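Dernow visit, notes typed up on the train

Two halls, one long corridor, coffee at both ends. I went for the rules side of things, not the demos, and came home with eleven pages of scrawl. Putting it up before I lose the thread. Corrections welcome.

Quick background for anyone who wasn't on the list. Dernow runs a test site for arm cells, mostly bench-top work, and once a year in December they let outside people walk the floor and ask rude questions. Vekton had the first hall, Marikar the second. Cloltell sent two people to talk about paperwork, and that was the best hour of the day, no kidding.

Getting in

Badge at the gate, shoes checked at the second door. Safety talk took longer than the printed schedule said and I was glad of it. Not the usual video. A woman from the site stood at a stopped cell and showed where the stop buttons were, what each one cut power to, and what it did not. One of the buttons stops motion but leaves the gripper closed. That is on purpose, so a held part doesn't drop. Half our group had never thought about it. I hadn't, not really.

Rule one on their wall: say out loud what you are about to do before you reach into a cell. Sounds silly. By lunch we were all doing it.

Hall one, Vekton

Loud. Big arms moving crates behind fencing, all very normal. What I liked was the floor tape. Yellow for "walk", red for "ask first", and a blue stripe I had to ask about. Blue means the arm can reach this far if somebody loads the wrong program. Not where it normally goes, where it could go. They redraw it every time the tool on the end of the arm changes, since a longer tool moves the line. I want this at our place. Cheap too, it's tape.

Their lockout board was good. Every tag has a name and a time, and no tag comes off except by the person who hung it. Shift change is where this breaks everywhere I've ever worked. Vekton's answer is a handover at the board itself, both people standing there, old tag off and new tag on. No phone calls.

Less good: the logs. They showed us 2,301 stop events from the year, all in one sheet, and only a short code for the cause. Somebody asked how many were a person hitting the button and how many were the cell stopping itself. They couldn't split it. Fair play for saying so in front of visitors.

The Cloltell hour

Small room, bad chairs. They review risk files for other firms and had gone through 1,136 of them. Biggest problem by far is a file written for the cell as it was bought, never touched again. New gripper, new task, same old file. Their advice was short enough to copy down whole:

Change the tool, reopen the file.
Change the task, reopen the file.
Change who works next to it, reopen the file.

Also a long argument about "low force" as an excuse. An arm can be slow and soft and still be holding something sharp, or hot, or live. You judge the arm and the thing in its hand together. Someone from the back said this was obvious. Cloltell person asked him when he last checked his own, and it went quiet.

They want near misses written down the same shift, in plain words, by whoever saw it. Not by the supervisor. I asked about blame and got a straight answer: if people get in trouble for the form, you stop getting forms. OK then.

Lunch. Soup. Moving on.

Hall two, Marikar

Much quieter, the bench cells. Two-arm setups doing everyday handling, plugs and sockets, that sort of thing. This was the part I came for, as we are meant to write our own house rules for this kind of work by spring and have nothing but a blank page and a title.

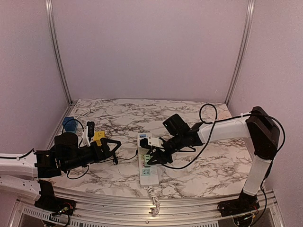
Electrical first. The Marikar rule is that practice on plugs and power strips gets done dead. The strip's own cord stays unplugged from the wall, and the check is by eye and by meter, both, before the arms are enabled. If a task ever needs a live strip it goes on a separate sheet with a second signature. They could not remember the last time that sheet got used.

Second, cables. An arm will happily drag its own cable across a work surface and hook something with it. So: slow run with nothing in the gripper first, one person watching the arms and another person watching only the cables. I had never heard of a cable watcher. Stealing that as well.

Third, two arms sharing one bench. Each arm's program can be fine alone and the pair still a problem. They test left alone, right alone, then both at 100 percent of the planned path but reduced speed, and only then at working speed. If either program changes by even one point you go back to the start. People grumble, they said. Let them grumble.

Fourth, tidy up. Spare adapters, leads and chargers get a written home for each task, on the bench or off it, and you check against the list. An item not on the list comes off before start. We have no list of any kind at our place, so thats a job for me.

I asked what happens when an arm pushes a plug against a socket and it won't go in. There's a force limit and a try limit. After 2 failed tries the arm backs off and waits for a person. It does not get creative. I asked who set the number and they said they argued over it for most of a month.

Things I didn't get to

The training room, closed by the time we got there. The calibration bench, too crowded. And I never found out how Dernow checks its own stop buttons, how often or who signs for it. Have emailed to ask.

For our own draft, in the order I think we should do it: blue tape, the three reopen lines, cable watcher, bench list. The live sheet can wait til we have someone qualified to sign it. If you want the scrawl pages, ask, but the handwritting is bad and page seven has soup on it.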